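Verkside fördert Umstieg auf Induktion: Anträge ab März möglich

Haushalte in Verkside, die ihren alten Gas- oder Elektroherd gegen ein Induktionskochfeld austauschen, können dafür ab März einen Zuschuss bei der Gemeinde beantragen. Der Gemeinderat hat das Programm am 28. November mit den Stimmen fast aller Fraktionen beschlossen. Für den ersten Durchgang stehen Mittel für 659 Haushalte bereit.

Anlass ist die geplante Stilllegung des Gasnetzes in den Ortsteilen Au und Drivis. Dort sind nach Angaben der Gemeindewerke noch 598 Wohnungen angeschlossen, in denen mit Gas gekocht wird. Die Leitungen stammen zum großen Teil aus den siebziger Jahren und müssten bei einem Weiterbetrieb erneuert werden. Der Rat hatte sich bereits im Frühjahr dagegen entschieden, den Zeitplan für den Umbau aber offengelassen.

Gefördert werden der Kauf des Kochfelds und die nötigen Elektroarbeiten. In vielen älteren Wohnungen fehlt ein Drehstromanschluss in der Küche. Die Arbeiten muss ein eingetragener Fachbetrieb ausführen, Rechnungen aus der Zeit vor der Bewilligung werden nicht anerkannt. Wer zur Miete wohnt, braucht eine schriftliche Zustimmung des Vermieters. Töpfe und Pfannen sind vom Zuschuss ausgenommen, ebenso tragbare Einzelplatten mit Stecker.

Hui-mei Tsang, die das Programm bei der Gemeinde leitet, rechnet vor allem in den ersten Wochen mit vielen Anträgen. »Wir bearbeiten sie in der Reihenfolge des Eingangs. Unvollständige Unterlagen schicken wir zurück, dann zählt das neue Datum«, sagte sie nach der Sitzung. Eine Vorauswahl nach Einkommen gebe es nicht, Haushalte mit Wohngeldbezug erhielten jedoch einen höheren Satz. 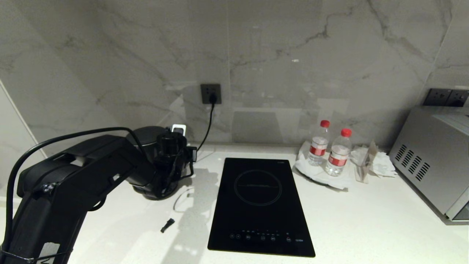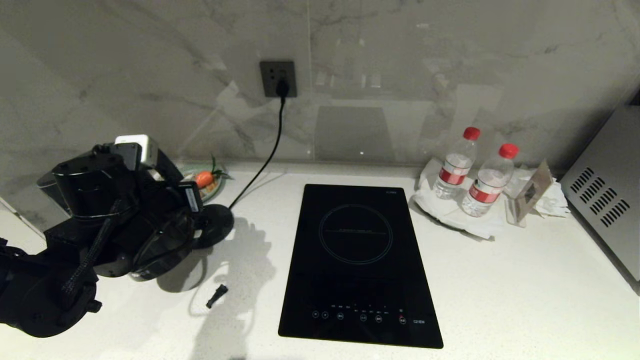
Kritik am Zeitplan

Gegen den Beschluss stimmten 2 Ratsmitglieder. Sie halten die Frist für die Bewohner von Au für zu knapp und verwiesen auf die Auftragslage der Elektrobetriebe. Schon jetzt warte man in Verkside mehrere Wochen auf einen Termin. Ein Antrag, den Start des Programms auf den Herbst zu verschieben, fand keine Mehrheit.

Auch der örtliche Installationsbetrieb Rason meldete Bedenken an. In den Mehrfamilienhäusern in Drivis müssten teilweise die Steigleitungen verstärkt werden, bevor in den einzelnen Wohnungen gearbeitet werden könne. Solche Arbeiten betreffen das ganze Haus und fallen nicht unter den Zuschuss. Die Verwaltung will bis zum Jahreswechsel prüfen, ob für Eigentümergemeinschaften ein eigener Topf eingerichtet werden kann.

Insgesamt liegen im Versorgungsgebiet der Gemeindewerke 3.380 Haushalte. Die meisten kochen bereits elektrisch. Für sie ändert sich durch die Stilllegung nichts, einen Zuschuss können sie trotzdem beantragen, sofern ihr Herd älter als zehn Jahre ist.

Antrag und Beratung

Die Formulare liegen im Bürgerbüro aus und werden zum Programmstart auch auf der Internetseite der Gemeinde veröffentlicht. Beizulegen sind ein Kostenvoranschlag, ein Foto des vorhandenen Geräts und bei Mietwohnungen die Zustimmung des Vermieters. Beratungstermine vergibt das Bürgerbüro telefonisch oder am Schalter.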